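Hokine Extends Garment Repair and Take-Back Program to All Vindirano Stores

Customers can bring in worn clothing from August; repairs start at $4

VINDIRANO – Hokine, the regional clothing retailer, today announced that its garment repair and take-back program will be offered at all 15 of its stores starting in August. The program has been running as a trial at four locations since last fall. It lets customers have everyday clothing mended at a fixed price or hand it in for store credit when it is past wearing.

During the trial, Hokine's repair counters took in 609 items. Pants made up the largest group, followed by jackets and knitwear. The most common jobs were split seams, broken zippers, torn pockets and worn hems.

The company said it decided to expand the program after customers at other stores began asking for it. Several had been driving to the trial locations from the far side of the city to drop off work pants and winter coats.
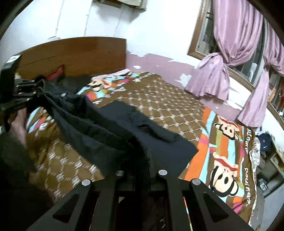

Prices are set by the type of repair and do not depend on where the item was bought. Sewing on a button or closing a short seam costs $4. Hems, pocket repairs and patches cost $15. Zipper replacement on pants or a jacket costs $20. Leather, fur and formal wear with beading are not accepted at this time.

Customers are asked to wash clothing before bringing it in and to empty all pockets. A staff member at the counter looks over the item, marks the places to be repaired and gives the customer a ticket with the price. No payment is taken until pickup. If the sewing staff finds a further problem once work has begun, the store calls the customer before doing anything that would add to the bill.

Repairs are carried out at the Derese workroom, a former upholstery shop on the east side of Vindirano that Hokine leased for the trial. The workroom will add a second shift to handle the larger volume. New equipment includes two heavy-duty machines for denim and canvas and a steam pressing station. Hokine is hiring sewing staff for both shifts and will offer paid training to applicants who can already run a domestic machine but have not worked in the trade.

"Most of what comes across the counter is good clothing with one thing wrong with it," the company said in a statement. "A pair of pants with a torn pocket has years left in it. Our customers know that, and they were telling us they had nowhere to take it."

Items that cannot be repaired at a sensible cost may be handed in under the take-back part of the program. Customers receive a $4 credit per item, up to five items per visit, toward any purchase at a Hokine store. The credit does not expire. Clothing of any brand is accepted as long as it is clean and dry. Underwear, socks and swimwear are excluded.

Hokine has signed an agreement with Orninska, a textile sorting firm, to handle the returned clothing. Orninska will collect from every store and sort the items by fabric and condition. Wearable pieces will be sold through its secondhand outlets. Cotton and cotton blends that are too worn to sell will be cut into wiping cloths for workshops and print shops. The rest will be shredded for use as padding and insulation. Hardware such as zippers, buckles and buttons will be removed where possible and sent back to the Derese workroom for use in repairs.

Dark clothing is sorted on its own line at Orninska – lint and dye transfer are harder to deal with when colors are mixed – and customers are encouraged to bag black and navy items separately when they hand in several pieces at once. Bags are available free at the counter.
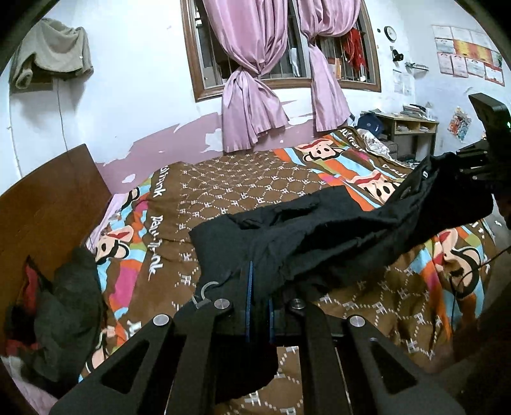

How long does a repair take?

Most items are ready for pickup within a week. Zipper replacements can take longer if a matching length or color has to be ordered, and the counter will give an expected date when the ticket is written. Customers who leave a cell phone number receive a text message when the item is back at the store.

Repaired items are held for 60 days. After that, the store will make one more attempt to reach the customer before the item is passed to the take-back program. All repairs carry a 90-day guarantee. If a seam or zipper fails in that time under normal wear, it will be redone at no charge when the original ticket or receipt is shown.

Repair counters will be open during regular store hours, with drop-off closing at 6 p.m. so that the daily van to Derese can be loaded. At smaller stores the repair counter will share space with the returns desk. Customers at those locations should expect a short wait on weekends.

The company will also hold mending evenings at its downtown Vindirano store, beginning in August. The sessions are free and cover basic hand sewing, patching and how to replace a button so that it stays on. Needles and thread are supplied. Participants should bring a garment of their own to work on. Space is limited to 20 people per session, and sign-up is at the repair counter.

About Hokine

Hokine sells everyday clothing and outerwear for adults and children through 15 stores in and near Vindirano. The company is privately held.

Contact

Hokine Press Office, Vindirano. A full price list for repairs and a list of accepted items are available at any Hokine store.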